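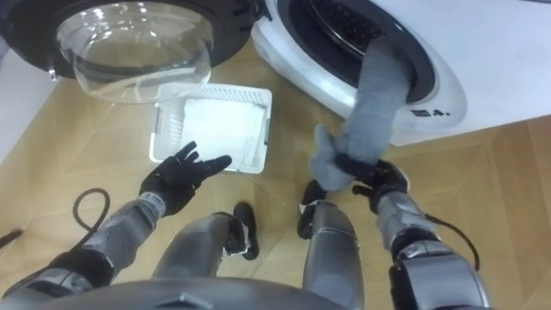 Washer door open, gray laundry coming out.

Nelo Tawhiri Folding Drying Rack: My Review After Around 200 Loads

By Trudy Nepia
Updated Wednesday, February 21, 2024

I have broken four drying racks as an adult. Two were the wobbly accordion kind from the hardware store, one was a wall-mounted thing I put up badly (my fault, I missed the stud and hung wet jeans on it anyway), and the last was a Gonard, which I loved until a leg hinge snapped while it was holding every sheet we own. So when I say I've gotten picky about drying racks, I mean I now stand in stores and shake them.

The Tawhiri is the big folding rack from Nelo. I paid $108 for mine with my own money, and a few of you have been asking for a proper write-up ever since I mentioned it under the towel post. I wanted to live with it through a winter first. Anybody can like a drying rack in July!

What you get

It comes flat in one long box, almost fully assembled. You get the rack itself, two fold-out wings, a bag of little clips for socks, and a strap that holds the whole thing shut when it's put away. The only job left is snapping on the four feet, and that took me less time than getting the tape off the box. There are 16 rods total if you have both wings out. The rods are coated steel and the joints are plastic, but a thick, slightly rubbery plastic that gives a bit when you lean on it. The Gonard had a shinier, harder plastic and you know how that ended.

Folded up it's about as deep as a paperback and it slides in beside our fridge. I was hoping it would go behind the bedroom door, and it would if I had a normal baseboard, but we live in the old end of Cidatthorpe where everything is an inch off from what the tape measure promised.

How it does with real laundry

Pretty great. The main thing I noticed in the first week was the spacing. On most racks the rods are so close together that a folded-over T-shirt touches its neighbor on both sides, and you come back in the morning and the middle ones are still clammy. Nelo spaced these wide enough that I can hang a shirt on one rod and leave it alone. Cotton tees hung at dinnertime are ready when I get up, even with the heat turned down for the night. Jeans take until the following lunch. Bath towels are a mixed bag, and I'll get to towels.
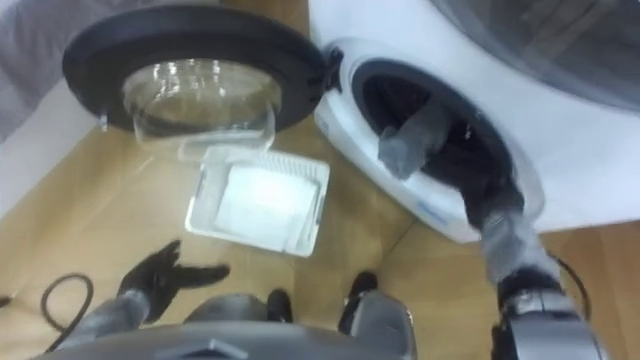
My usual load is medium-sized and mixed, so shirts, leggings, pillowcases, whatever Cameron has left on the stairs. That all fits on the main section plus one wing. With the second wing out I can do a full load plus the hand-wash stuff, but then it's a big object and you have to walk around it sideways. If you live in a studio, measure first, and measure with the wings OUT. The photo on the Nelo site is taken from a very flattering angle.

One trick I picked up from Unnur Lauritsen, who commented here back in September: run an extra spin before anything goes on the rack. I was skeptical and I was wrong. It's a few more minutes of noise and it shaves hours off the drying. It also cuts down on drips, which matters to me more than it might to you. I'm forever fussing over wood floors.

The floor question

I got three separate emails asking if the feet leave marks. Mine haven't. They're soft, wide, and a bit grippy, so the rack stays put when you yank a sheet off one end. What I'd watch for is grit. I dragged the rack across the room once without lifting it and heard an awful little scratching sound, and sure enough there was a crumb of something stuck under one foot. Wipe them now and then. Or lift the rack, like a grown-up.
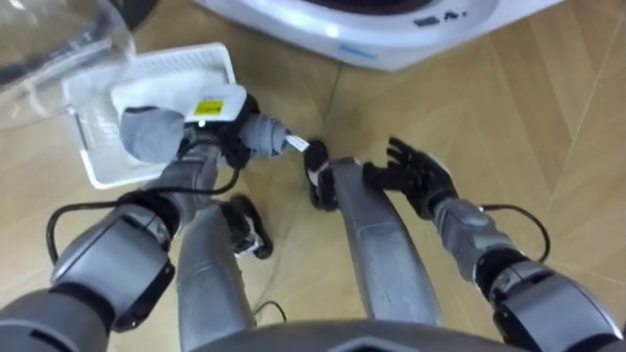

Looking down at the pale chevron planks.

If you're worried about drips, put an old towel under the heavy end for the first hour. I've tried a boot tray too, and it works, but then you own a boot tray that lives in the middle of the room.

Towels, sheets, and other large wet things

OK, towels. A bath towel folded over one rod dries slowly on any rack, and it dries slowly on this one. What works better is draping it over two rods with a gap in between so there's a sort of tent, and air gets up the middle. You can do four that way. If you have a household that goes through more than four towels at a time, either get a second rack or make your peace with the dryer.

Sheets are where I think Nelo really thought about it. The wings lock at two heights, and on the higher setting a queen flat sheet folded in half will hang without touching the floor. A fitted sheet is still a fitted sheet. I bunch it, I shake it, I turn it over halfway through, I complain. My friend Said Benmoussa swears by pegging a fitted sheet by two corners and letting the rest hang in a blob, and his do seem to dry faster than mine, so maybe try the blob.
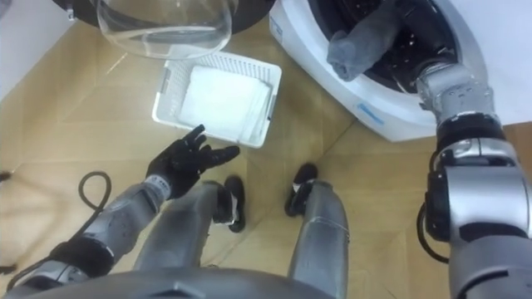
Weight is the other thing to think about with bedding. Nelo doesn't print a limit anywhere I could find, so I can only go by what mine has held, and the most I've asked of it was a soaked cotton quilt that I really should have taken to the laundromat. The middle rods bowed a little under that and went straight again afterward. One wing sagged enough that I stuck a chair under it. I wouldn't make a habit of it, and I'd keep heavy stuff on the main section, right over the legs.

What I don't like

The sock clips are bad. They're stiff, they pinch, and they leave a tiny dent in anything knit. I threw mine in the junk drawer and I use regular wooden clothespins, which fit the rods just fine.

The strap is too short. It closes, but you have to squeeze the rack with your knee while you fasten it, and I've pinched my thumb more than once. I replaced it with a piece of elastic and a button. Should a person have to sew something for a rack that costs this much? No!

Also, the locking tabs on the wings are the same color as everything around them, so for the first month I kept feeling around underneath for them like I was looking for gum. A dab of nail polish on each one fixed that.

And the price. I know. Lachlan Hollis wrote to tell me that he has used the same string across his bathroom for years and spent nothing on it, and Lachlan, I salute you. There's also a heated version listed at $200, but I haven't tried it and I can't tell you a thing about it except that it needs an outlet and mine are all in silly places.

Would I buy it again?

Yes, and I'd buy it at full price, and I'd cut the strap off on day one. It's the first rack I've owned where I don't hold my breath hanging the last pair of jeans. The coating has one small chip near a joint where I banged it on the fridge, no rust so far. The feet are all still on. I've run the dryer way less this winter, mostly for towels and the odd emergency school shirt.

If you mostly dry gym clothes and a few shirts, get something smaller and cheaper. If you do sheets at home, or you have kids, or you own a lot of sweaters that say "lay flat" (the wings are wide enough for that if you put a mesh panel across), it's worth the money.

Rating: 4 out of 5. I took one off for the strap and the clips together.

A couple of you asked about the over-the-tub rack from the same company. I have one coming and I'll post once I've had a few weeks with it, including whether it fits a tub with a curved edge, which is the thing I'm most nervous about.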